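Worktop for the new kitchen, marble look or plain?

fomonetti_fan
6 June 2007
Hi all! We've finally got the go-ahead on the kitchen and I'm ridiculously excited. Brown units are settled, worktop isn't. I've fallen for the grey marbled one in the Lastar range, my other half wants plain cream. Budget is 2000 all in. Has anyone lived with marbled?

oldrange1805
Yes, for years, and I love it! Hides crumbs, tea drips, the lot. Ours is the Szekeres one and I'd have it again tomorrow.

pipandplum
Hides crumbs is exactly why I went off it. I'd wipe down, put my hand on it and find half a loaf. Plain for me, every time.

oldrange1805
Ha, fair, but you can't beat the look of it. And grey over brown is lovely, warm and cool together. Go for it!

fomonetti_fan
Found a picture with nearly the colours I'm after, so you can see what I mean.

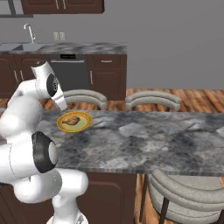
Grey marbled island top, brown side

pipandplum
Hmm, I like that more than I expected. Still think it would be a lot of pattern in a small room. How big is yours?

stiker_dave
Get samples before you order anything. Stiker sent me 2 for nothing and I had them propped by the kettle for 15 days. The one I was sure about looked green at night!

fomonetti_fan
Ooh, good plan, ringing them at lunch. Room is small, yes, but there's a big window. We're not fitting until October so there's time to dither

oldrange1805
Marbled!!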